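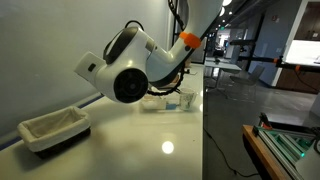
The arm over the long table, other one in the background

Arm keeps faulting when it closes on a bowl, fault 214

Hi all, hoping somebody has met this one. We've got two arms on Gorero controllers, and the one over the long white table has started throwing fault 214 (joint torque limit) whenever I send it to pick up a wooden bowl by the rim. It goes down fine, gets one finger over the edge, starts to close, then bang, brakes on and the whole thing locks. Started on Friday after I'd swapped the finger pads. The other arm runs the same program and is happy as anything!
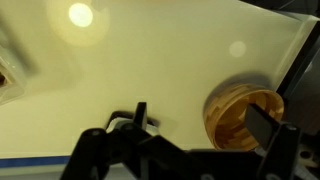 I've re-zeroed the gripper, dropped the closing force by half and checked the pads are on tight. No change. What bothers me more is that on the last go it didn't stop straight away — it shoved the bowl along a good way first, and my hand was nearer than I'd like. Do I just raise the limit? The manual is no help, it says "see your supplier" and Tralldale haven't rung back.

Posted by bellevura_bench

3 replies

Afroza Howlader
Please don't raise the limit. It's the only thing that stopped the arm, and if it's already slow to trip you'd be making that worse. Keep your hands off the table while it's live and have somebody on the stop button.

My guess is the tool settings. When you swap pads on these, the controller can drop back to the default payload and tool length, so it thinks the fingertips are higher than they are. Then it presses down into the table while it's closing and you get your 214. Go to Tool, then Payload, and compare it with the good arm. Ours had gone back to 122 when it should have said 324, and I lost a whole afternoon to it. Type in the right numbers, save, power off fully (a restart from the menu didn't do it for us) and try at slow speed with nothing on the table. If it still pushes on before it trips, take it out of use and get the brakes looked at.

ansari_fan
have you tried a different bowl

kettle_and_cog
Had the same code in June and it was the cable snagging at the wrist. Might be worth moving it by hand with the power off and feeling for a tug — mine only caught when it turned left.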